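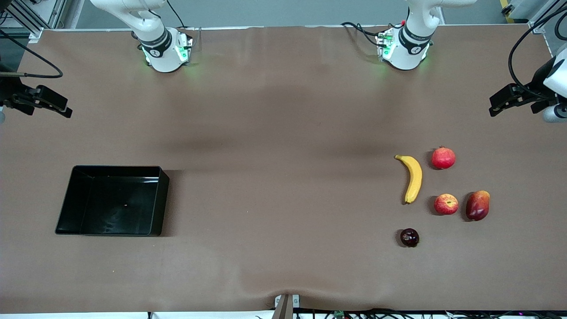
Fruit tray

From the Standbridge Household Encyclopedia

Contents
1 Definition
2 Names
3 Form
4 Materials and color
5 Use
5.1 Loading
5.2 Arrangement
5.3 Unloading
6 The surface underneath
7 Care
8 In commerce
9 Disputes
10 See also

A fruit tray is a shallow, open container with a flat floor and raised walls, used for holding whole fruit in a single layer. It is found in kitchens, break rooms, market stalls, packing sheds and the back seats of cars on the way home from orchards. It differs from the fruit bowl chiefly in that fruit placed in it can be seen, and so has some chance of being eaten.

The term is also applied, mostly by caterers, to a platter of cut fruit arranged around a small tub of dip. That object is treated under Party platter and will not be mentioned again.

Definition

For a container to count as a fruit tray, most writers on the subject require three things of it: a floor wide enough that the fruit need not be stacked, walls low enough to reach over without bending the wrist, and no lid. A tray with a lid is a box. A tray with a handle across the middle is a trug or a basket, depending on who is selling it. A tray with cups molded into the floor is a packing insert, and belongs to the shipping trade.

The walls are what separate a tray from a board. An apple on a board is an apple about to be on the floor. Walls need not be high to do this work – a fruit that rolls rarely climbs – and anything past half the height of the fruit is there mainly for the person carrying it.

Names

Regional and trade names are numerous and of little use. Grocers speak of flats and lugs, which have their own sizes and their own arguments. Restaurant kitchens borrow the words tote, bus tub and hotel pan, all of which describe something slightly deeper. In home kitchens the usual name is "the tray," and where there are two, "the other tray."

The catalog issued by Dullik, a supplier of kitchen and shop containers, lists the fruit tray under "open storage, low," between drawer dividers and a product for drying boots. Its customers have been known to buy the boot product for fruit and the fruit product for boots, and the company reports no complaints in either direction.

Form

The ordinary fruit tray is rectangular. Round ones exist, and look well on a table, but they waste the corners of whatever shelf they are put on and are awkward to carry through a door with one hand.

Walls may be straight or sloped. Straight walls give slightly more floor for the same outside size. Sloped walls let trays nest when empty, and they also guide a badly aimed fruit down toward the floor of the tray, where it was wanted in the first place. The drawback of the slope is that a small fruit, such as a lime, can ride up it when the tray is carried fast and leave by way of the rim. Those who carry trays for a living tilt them a little toward the body, so that the fruit, if it goes anywhere, goes into the apron.

The rim is usually turned outward. A plain cut edge is cheaper to make and is remembered by the fingers.

Materials and color

Trays are made of wood, wicker, enameled steel, molded pulp and plastic. Plastic has taken over most everyday work. It wipes clean, weighs little and makes a dull noise when dropped, all of which count in its favor at seven in the morning.

Wood is kinder to the fruit and harder on the cook, holding on to juice long after the juice has stopped being welcome. Wicker is chosen by people who own few stone fruits. Enameled steel lasts for generations and chips in the first week.

The color of the tray gets more attention than one might expect. White shows dirt, which some regard as its purpose. Black makes nearly any fruit look good; red and yellow skins stand out against it, and an ordinary lemon takes on a certain importance. It hides stains and shows every crumb and speck of lint. Glossy black adds reflections, so that a person checking the tray for a sticky spot must tip it back and forth under a lamp like someone reading a watermark. Wood-toned plastic has been offered for many years and has persuaded very few.

Use

Loading

The common advice is to load one piece at a time, set down from a low height. The advice is sound and is followed until the bag is half empty, at which point the rest is poured.

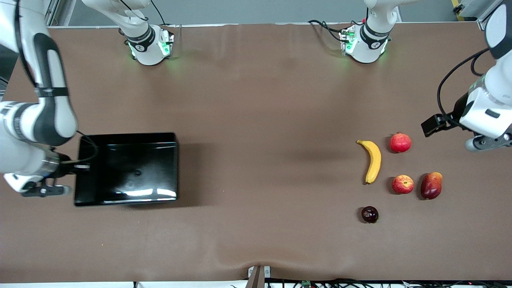

Where the job is done properly, the fruit is first taken out of its bag and grouped on the table to one side, with the tray on the other side and clear space between them. The grouping stage looks like a delay, yet it allows each piece to be turned over and checked for soft spots before it is shut in with its neighbors. It also settles in advance whether everything will fit. Discovering this at the fifth apple is a minor matter; discovering it with a melon already in place means starting over.

Heavy and round fruit goes in first. Apples and oranges make a good base row along one wall. Pears are laid on their sides, stems all one way, as they do not stand and resent being asked. Bananas go last and on top of nothing, curving around whatever is there. Peaches get the space that is left, and should have been given more.

Arrangement

Two schools exist. The first keeps like with like: apples at one end, citrus at the other, with a boundary that holds until the first person takes something from the middle. The second mixes everything for the sake of appearance, and is favored wherever guests are expected.

The home economist Adesuwa Ugwu, in her manual The Single Layer, comes down on the side of the first school on practical grounds. Apples and bananas both give off ethylene, a gas that hurries ripening, and a mixed tray tends to ripen all together over a weekend. "A household can eat one ripe pear with pleasure," she writes, "and nine with a sense of duty." Her own plan puts the ripest pieces at the end nearest the door, where people pass. The manual devotes 30 pages to this plan, including a fold-out.

Unloading

Fruit leaves a tray in order of ease. Grapes go first, then mandarins, then bananas. Anything needing a knife stays. The last piece is nearly always a grapefruit, which may remain long enough to be regarded as part of the tray.

The surface underneath

A tray on bare wood or stone slides when bumped. For this reason many people put a cloth down first, and the choice of cloth has a small literature of its own. It should be plain, close woven and stretched flat, with no fringe to catch under a corner. Brown is popular on work tables, being the color most things spilled on it would have turned it anyway. A smooth cloth also softens the landing of any piece that misses the tray and keeps it from rolling as far as it would like.

Wrinkles are the chief fault. A fold under one corner gives the tray a slight lean, and round fruit finds the low side at once. The cure is to lift the tray, pull the cloth tight from the far edge of the table and set the tray down again. The usual practice is to press on the high corner for a while.

Care

A plastic tray is washed in warm water with a little dish soap and left to drain on its edge. Labels peeled from fruit should not be stuck to the inside wall, though they always are; a drop of cooking oil takes them off. Scouring pads dull a glossy finish in a way that cannot be undone, and a tray scoured in one spot has to be scoured all over to match.

Wooden trays are wiped and dried at once. Wicker is shaken out over the lawn, in April or whenever somebody notices.

A tray should be empty before it is washed. The entry on this point in the first edition drew more letters than any other.

In commerce

Trays are sold singly to households and in stacks to shops. Lonateo, which molds a low sloped tray for market stalls, ships it in cartons of 378, a number arrived at by filling one carton until it would not close and never revisited. Its rival Chambi offers a heavier tray with a ribbed floor, meant to let air pass beneath the fruit. Stallholders say the ribs work well and are a nuisance to clean, and buy both.

The town market at Standbridge keeps a shared stock of trays for its Saturday traders. At the last inventory the stock stood at 2360 against a recorded purchase of 3000. The difference is understood to be in the kitchens, garages and seed-starting shelves of the district, and an amnesty produced four trays and a colander.

Disputes

Whether tomatoes belong in the fruit tray is an old question with a botanical answer that settles it and a domestic one that reopens it. Avocados are admitted by most writers while hard and removed when soft. Onions are refused by everyone and turn up regardless, usually one at a time.

A further dispute concerns keys, mail, batteries and loose change. The fruit tray is flat, open and near the door, and it attracts these in the way a gutter attracts leaves. Ugwu recommends a second tray for them. Readers who tried this report that the second tray soon had a lemon in it.

See also

Bowl, fruit
Bruising
Colander
Party platter
Tablecloth, work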